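Project Report: Contact Height Estimation on Glossy Surfaces for Two-Arm Bathroom Cleaning

Prepared by Thabiso Sithole
Final-year project, Service Robotics option
Submitted in March

Summary

This report presents the results of a student project on surface distance estimation in small residential bathrooms. The project compared two methods of judging how far a gripper is from a tiled or glazed surface before contact. The first method used the depth image from the head camera alone. The second, referred to in this report as Kinodeo, combined the head camera with short wrist camera sequences recorded while the arm moved a small distance toward the surface. Kinodeo gave fewer early stops on glossy wall panels. It did not improve results on clear glass.

1. Background

Cleaning tasks in a bathroom require the arms to work close to hard surfaces in a limited space. Earlier work in the department, carried out under the project name Mesero, dealt with table clearing, where most surfaces were matte and could be reached from above. The depth settings developed for Mesero were tried at the start of this project and were found to be unsuitable. Reflections from ceiling lights were often read as holes in the wall, and the arm either stopped too soon or requested a new approach path.

2. Setup

All approaches were made with a two-arm robot with two-finger grippers. The grippers were kept open and empty during every approach so that the fingertips formed the first point of contact. The operator defined a start pose for each arm, and the planner then selected a straight path to a target point on the wall, the fixtures or the shower enclosure. 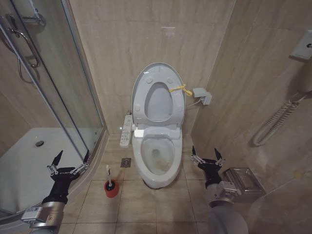

Figure 1. Both arms beside the toilet, grippers open. The shower enclosure is at left.

The seat and lid were treated as a single obstacle in the planning model. The bidet control panel was added by hand, as the automatic model merged it with the bowl. Cords and cables were assigned a keep-out zone and were excluded from the list of targets.

3. Method

A total of 761 approaches were recorded. Of these, 61 were removed because the log from one of the two cameras was incomplete, leaving 700 for analysis. Each approach was assigned to one of two surface groups: 400 were directed at wall tiles and panels, and the remaining 300 at glass, metal or ceramic fixtures.

For each approach, both methods were run on the same recorded data. An approach was marked as an early stop when the estimated distance reached zero before the fingertips touched the surface. It was marked as a late stop when contact was registered by the arm's force reading first. Labels were assigned by the author and checked a second time after an interval of one week.

Wrist camera images were selected at three points along each path, and a further image was taken at the final pose. After blurred images were discarded, 2125 wrist images were available. Bright reflections were masked before matching. The mask was based on how a highlight moved between images: a reflection shifts across the panel as the arm advances, while the grain of the panel stays in place.

Matching was most reliable where the surface had a visible pattern running in one direction. The metal strip between the panel and the glass also served as a useful reference, as its edge could be followed through the whole sequence. 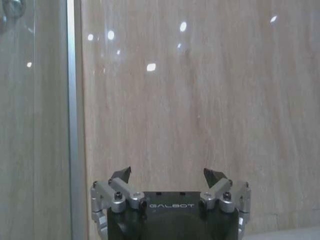 4. Results

On wall tiles and panels, the head camera method produced 92 early stops in 400 approaches. Kinodeo produced 38. Late stops were nearly equal, at 17 and 19.

On the second group, the difference was small. Kinodeo performed better on the ceramic surfaces but worse on the glass, where the pattern of the wall behind was sometimes matched in place of the glass itself. In those cases the estimated distance was too large. This type of error is considered more serious than an early stop, as it can lead to firm contact with the pane.

5. Limitations

The data were collected in one bathroom under one lighting condition. The masking threshold was set by hand and was not tested with daylight. Labels were assigned by a single person, and agreement with a second reviewer was not measured.

6. Recommendations

It is recommended that glass surfaces be entered in the planning model as fixed planes until a separate detection step is available. Further work should repeat the wall approaches with the lights dimmed and should record the force reading at a higher rate.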